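**Matching an old gray on an interior wall, no paint can left**

Posted by dunlap_lane, 17th May

We bought a house in Siltley in March and the hallway is painted a medium gray that I like and want to keep. The trouble is the previous owners took a radiator off the wall and left a patch of bare plaster where it hung, plus four plugged bolt holes. I have filled and sanded everything. There is no leftover paint in the basement and the sellers don't remember the name. My wife thinks it was from the Skedik range, but their card has six grays that all look right to me under the kitchen light and wrong in the hall.

Is it possible to match it well enough to do the patch only? The hall is long and I would like to avoid repainting all of it. The finish is flat or close to it.

---

**Hollis Ridgeway**

You can get the color close, but a patch in the middle of a wall will usually show even when the color is right. The old paint has aged and the new paint goes on with a different roller. What works is to paint that one wall from corner to corner and leave the others alone. Two walls that meet at a corner catch the light differently anyway, so a small mismatch gets lost.

For the match, cut a piece out of the wall about as big as your thumb. Go behind a switch plate or inside a closet if the same color runs in there. Score it with a sharp knife and peel off the paint with the paper face of the drywall. If your wall is all plaster, take a chip from the edge of the radiator patch before you prime. The paint counter needs a flat, clean piece for the reader. Wipe it with a damp cloth first and let it dry.

Buy the sample size before you buy a gallon. Paint it on a scrap of board, give it two coats, and let it dry overnight. Then hold it against the wall in the morning and again after dark with the hall light on.

Prime the bare plaster or the patch will dry dull and blotchy. I sand filler with 120 and finish with 200. One gallon should be plenty for a hallway wall unless it is very tall.

---

**tk_admasu**

just use Stastent flat in whatever gray is closest, no one looks at hallways

---

**marjoram82**

Agree with Hollis on going corner to corner. I'd add that you should check your bulbs before you decide a card is wrong. Our hall had a 60 watt equivalent in a warm white at one end and a cool one at the other, and the same wall looked tan at one end and blue at the other. I swapped both for the same bulb and the card I had rejected turned out fine.

Also write the formula from the lid on a piece of masking tape and stick it inside the switch plate. The next person will thank you.

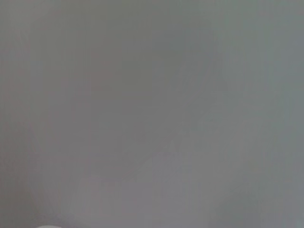

*Medium gray, slightly warmer toward the left*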